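Feb 16, 2011

Snow again, and I've been sitting at the kitchen table with my second cup of coffee and the bank statement, which is a thing I can do now without my stomach turning over. A couple of you wrote after my last post to ask how we handle the bills that only come once in a while, and I promised I'd get to it, so I'm getting to it, even though the dishes are looking at me.

For years we were pretty good at the monthly stuff. Rent, phone, electric, gas for the car, all of that came out like clockwork and I was proud of it. Then the car insurance would come due, or the dog would need his shots, or it would be May and the property tax on the little lot out in Pelville would land in the mailbox, and I'd act as if a burglar had broken in. Every single year! It's the same lot. It's the same tax. It has come in May for as long as we've owned the place, and every May I moved money out of whatever we'd managed to save and felt sorry for myself for a week.

The dog, for those who are new, is named Bastard. My mother calls him Buddy when she visits and he answers to that too. He's an old fellow now and he costs more every year, bless him, and he's the reason I finally sat down and made the list.

The list was just a sheet of notebook paper. I went back through the old statements and the checkbook and wrote down everything that hadn't come up monthly. Some of it was easy to remember and some of it made me laugh (I had completely forgotten we pay a fee to keep the storage unit's insurance going, and I'm going to be making a phone call about that). Christmas went on there, and birthdays, and the school pictures, and new tires, which I'd always thought of as bad luck even though tires wear out on everybody's car. Then I added it up and divided by the months in the year, and I won't tell you the number, but I did go and walk the dog afterward.

We couldn't set aside the whole amount right away, so we didn't. We started with 80 dollars a month into a separate savings account at Stisora, which is the credit union my husband has used since he was in high school. It has to be a separate account for me. If the money sits in checking I see it as money, and I've got a real gift for finding something to do with it. The credit union lets you give each account a nickname, so mine says "Not Yours" when I log in, and I'm sorry to report that it works on me like a charm.

After a few months we bumped it up. Then the water heater went, and I had to take nearly all of it back out, and I was so discouraged that I almost closed the thing. My husband pointed out that we'd paid for a water heater in cash, and he was right, though I wasn't ready to hear it that evening. A couple of years earlier it would have gone on the card and we'd still be paying on it now. So we built it back up. The goal is to never let it drop below 500, and we've dipped under that two times that I can think of, and both times it came back.

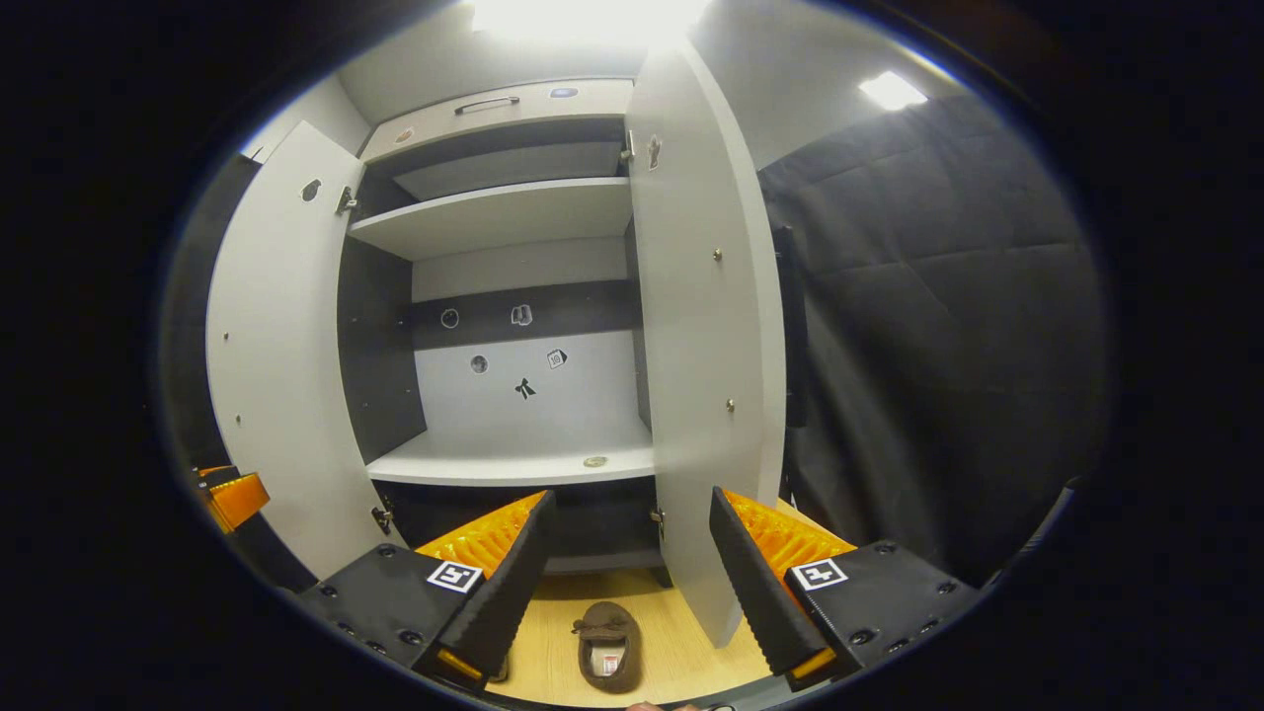

Big furniture deserves a word too, as it's where I've gotten in the most trouble. I used to treat a thing like that as an emergency the minute I decided I wanted it, and the store was always happy to offer me a payment plan. The one I'd been mooning over all last year was from the Grønli line, and I looked at it so often that the computer must have thought I worked there. A tall cabinet with two pale doors, a drawer across the top with a dark bar handle, and white shelves inside is the sort of thing I could talk myself into on any rainy afternoon. What I do now is write it on the bottom of the notebook page with the price next to it and start putting a little toward it. If I still want it when the money's there, I buy it and enjoy it. If I've stopped caring by then, the money slides over to the tires, and the tires are always hungry.

I know some people do this with a spreadsheet, and my sister-in-law has hers color coded. I tried that and I spent more time picking the colors than putting in the numbers. The notebook paper is taped inside the pantry door, it has a grease spot on it, and I cross things off with whatever pen is in the junk drawer.

If you want to try it, pick the next 2 bills you know are coming and just do those. Our first ones were the dog's checkup and the car insurance. Even if you can only put in 5 dollars this week, go ahead and put it in. I did that once, the week the kids both needed shoes, and I felt a little silly handing it to the teller, but she didn't bat an eye.

Next time I want to write about groceries, and about the freezer, which has gotten away from me again. There's soup in there with no label on it and I think we're having it tonight.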